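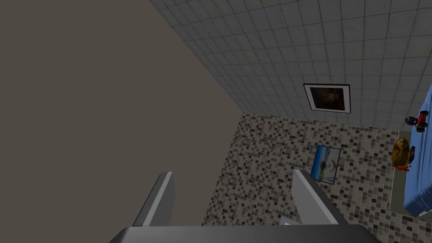
Hevudholm 共享工坊参观记：先在屏幕里搭一台双臂机器人

地点：Hevudholm，旧面粉厂后院，工坊入口在卸货坡道左侧
时间：十二月，下午两点到傍晚
参观项目：Mergate（自制双臂机器人，会员小组项目）
接待：Berhanu Tekleab

工坊的基本情况

Hevudholm 工坊由会员合用，现有会员65人。房子分前后两间。前间是木工和金工，有台锯、带锯、一台小型铣床和两张焊台。后间做电子和打印，靠窗一排是打印机，对面是架子，架子上按会员姓氏放着塑料箱。Mergate 小组的箱子有三只，标签写的是 MG-甲、MG-乙和“线，别动”。

从车站走过去要穿过铁路下面的通道，出来以后沿河走，看到面粉厂的烟囱再右转。自行车可以推进院子。冬天后院的灯四点以后才亮，坡道有一段是铸铁板，下雨时要小心。

参观不收费，要事先写信。工坊没有专门的讲解，谁在就由谁带。我们这次写信时说明想看机器人项目，所以约在小组固定来的下午。一行四个人，我之外，两位来自 Brukeo 的家电维修班，还有一位是他们的老师。维修班想知道一件事：自己做的机械臂能不能用来递螺丝和托住外壳。

Mergate 是什么

Mergate 的目标写在后间的白板上：一台能在普通房间里移动、能从地上和矮家具上捡东西的双臂机器人，零件尽量自己打印，电机和驱动板买现成的。项目开始时只有 Tekleab 一个人，他的本行是给船厂画管路图。现在小组里经常来的有五六个人，进度不快，夏天基本停工。

眼下的状况是，右臂的实物从肩到肘已经装好，固定在一块厚胶合板上，腕部还是一堆零件。左臂只打印了外壳。底盘没有开始。与此同时，仿真里的机器人已经是完整的，两条手臂都有，夹爪也有，可以放进虚拟房间里试动作。小组这几个月的时间大半花在仿真上，我们参观时看到的也主要是这一部分。

Tekleab 解释过一次先后顺序。去年他们先做实物，肘关节装好后才发现前臂长度不合适，手伸过去够不到身体正前方的一块区域，只好重新打印。重打一套臂壳要占打印机好几个晚上，别的会员有意见。现在规定，尺寸先在仿真里定，定下来再排队打印。 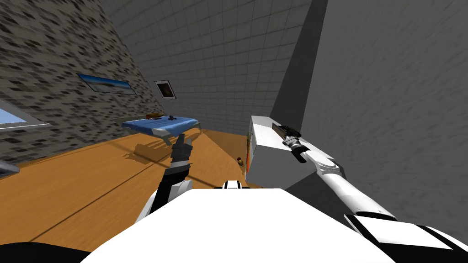 虚拟房间里的一台白色机器人

后间角落里有一张长桌，桌上两台显示器，机箱放在桌下，旁边是一只电暖气。仿真就在这里跑。画面上机器人的外壳是白色，前臂有黑色的段落，两条手臂从身体两侧向前伸。左边的夹爪空着，右边的夹爪停在一只白色柜子的上方，贴着它或者离它很近的地方有一块棕色薄板，斜着。

房间是现成的素材拼出来的，没有人专门设计。地面是橙棕色的细木纹，一面墙是碎石块一样的花纹，另一面是灰色的砖格，墙上挂了画。靠里有一件矮家具，铺着蓝色的罩面。维修班的老师问那是床还是桌子，小组里的人说法不一，文件名里写的是一个编号。它的高度对小组来说合适，所以一直留着，大家口头上就叫“蓝的那个”。

房间里的家具、墙面和小物件都可以换。小组写了一个脚本，每次开始前打乱一遍，免得程序只认得一种摆法。有时打乱之后的结果很怪，小东西会掉到地上，那一轮照样跑。Tekleab 的意见是家里本来也会有东西掉在地上。

到参观当天为止，他们存下来的仿真记录是3222条，都编了号，放在一块外接硬盘里，另有一份在 Tekleab 家。每条记录里有机器人从上往下看的画面，也有装在两只手腕上的虚拟摄像头画面。有用的不是全部，小组还没有筛完，筛选工作轮流做，谁来得早谁先做一批。

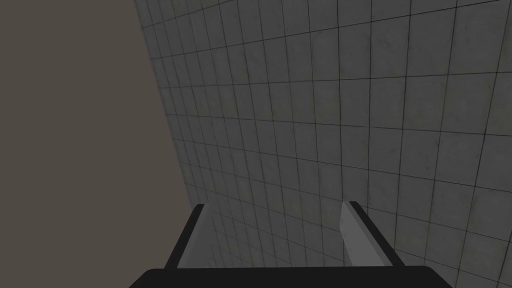 Brândușa Tudose
区域工坊通讯 特约撰稿，电工

腕部视角要看一会儿才习惯。手腕一转，整个房间跟着斜过来，墙变成一大片斜着的砖缝，旁边是一块没有花纹的棕灰色平面，画面下方始终是夹爪的两根手指。我第一次看的时候分不清哪边是墙哪边是顶。坐在键盘前的会员能一眼说出手腕大概转到了哪里，他的办法是看砖缝往哪边收窄。

我是电工，平时不碰这类软件，所以问的多半是很基本的问题。下面按当天的顺序记。

夹爪

小组用的是平行两指夹爪，两根手指一开一合。仿真里的手指是光面的，模型很简单。实物的手指试过三种贴面：自行车内胎、硅胶垫和防滑胶带。桌上摆着用过的样品，内胎的那一对边缘已经起皮，硅胶的粘了不少木屑。现在倾向于硅胶，缺点是每次用完要擦。

夹爪由一个舵机带动，中间是打印的齿轮齿条。齿条断过2次，断的位置都在第一个齿的根部，后来把打印方向转了九十度，又把根部的圆角加大，之后没有再断。断掉的两根用图钉钉在白板旁边。

维修班的一位学员拿了一颗外壳螺丝试。小组把夹爪单独接上电源，用旋钮控制开合。螺丝平放时夹不起来，手指头太钝，碰到桌面就顶住了。竖着递到两指中间能夹住，松开时掉在桌上滚走了，找了一会儿，在电暖气下面。学员的结论是递螺丝不行，托外壳也许可以。Tekleab 同意前一半，后一半他说要等腕部装上再说。

手臂和接线

右臂的实物我看得最久。肩部用了两只电机，肘部一只，外壳分成上下两半，用8颗螺丝合上。螺丝孔里压了铜螺母，拆装多次也不会滑牙。线从外壳内侧走，过肘关节的地方留了一个圈，圈外面套了编织管。

我提了两点。一是电机电源线和编码器的信号线捆在一起走，长度超过前臂，应当分开，或者至少换成带屏蔽的。二是胶合板背后的接线端子没有盖，板子立起来时手很容易碰到。电压不高，但是短路时电流不小，旁边又有铣床出来的铝屑。第一点他们知道，之前编码器读数乱跳过，当时以为是接头的问题。第二点当场有人去找了一只食品盒，剪开一个口，扣在端子上，用扎带固定。

急停按钮有，红色，装在胶合板右下角。按下去断的是电机电源，驱动板的逻辑部分仍然有电，这样读数不会丢。我按了一次，手臂垂下来，速度比我想的快，前臂末端在板子边缘磕了一下。肘部没有抱闸。小组打算加一根弹簧分担重量，弹簧是从一只旧台灯上拆的，长度还差一点，正在找另一只同款台灯。

仿真和实物对不上的地方

白板上有一栏专门写这个，当天的内容我抄了下来：

肘关节在仿真里没有间隙，实物有，用手能晃出来。
实物肩部外壳发热以后会变软，仿真里没有温度。
仿真里物体表面的摩擦都是一个值，掉落和滑动看起来太整齐。
光线太均匀。工坊的窗户下午有直射光。
线缆在仿真里不存在。

最后一条后面画了三个感叹号。Tekleab 说线缆的重量和弹性对小手臂影响很明显，尤其是手腕要转大角度的时候，仿真里能到的姿势，实物会被线拽住。他们的办法是在仿真里把手腕的转动范围人为收窄。这样一来有些东西从侧面就够不到了，要让身体先挪位置，而底盘还没有做。讨论到这里停了一阵，有人去烧水。

关于光线，有一位会员提议在房间素材里加一扇能进太阳的窗，做了一版，画面变得很慢，机箱风扇的声音前间都听得到，暂时关掉了。

材料和花费

小组没有给出总账。大件是电机和驱动板，由几个人分摊，归属写在一张纸上，谁退出就按纸上的拿走或者折价。打印材料按工坊的规矩称重付费。臂壳一开始用最便宜的料，就是上面说的会发软的那种，现在肩部换成了耐热一些的，颜色不一样，所以右臂实物是上白下灰，接缝处能看出来。

轴承从 Dumitrescu 五金行买，店就在 Hevudholm 的桥头，可以单个买，也肯让人拿着游标卡尺在柜台上量。维修班的老师回程时特意去看了一眼，已经关门。

电脑是会员捐的旧机器，显卡是后来加的。仿真整夜跑的时候要在门口登记，早上第一个来的人负责看一眼是否还在动，不在动就按纸条上的步骤重启。纸条贴在显示器的边框上，字很小。

下一步

小组开春前想做完的事是右臂腕部和夹爪的总装，让实物右臂在胶合板上重复一段仿真里的动作，从一个矮箱子上拿起一块木片，放到旁边。左臂等右臂通过以后再打印。底盘有两个方案，一个用旧轮椅的轮毂电机，一个从头做，投票投过一回，票数相同。

维修班那边，老师和 Tekleab 说好交换一次：班里带几台坏掉的吸尘器过来，工坊可以拆走轮子和电机，小组派人去 Brukeo 讲一次舵机和驱动板的接法。时间未定。

我答应给他们带一段屏蔽线和两只带盖的端子盒，都是工地上剩下的，长度够用。

补记

想去参观的人请注意，后间冬天很冷，电暖气只照顾到桌边。洗手间在前间，要穿过金工区，机器开着的时候要戴护目镜，门边的挂钩上有公用的。拍照可以，其他会员的箱子请不要拍。茶水自取，旁边的铁罐里放零钱。

写信时最好说明想看哪一个项目。我们去的那天，前间还有人在做一条小木船的肋骨，没有来得及看。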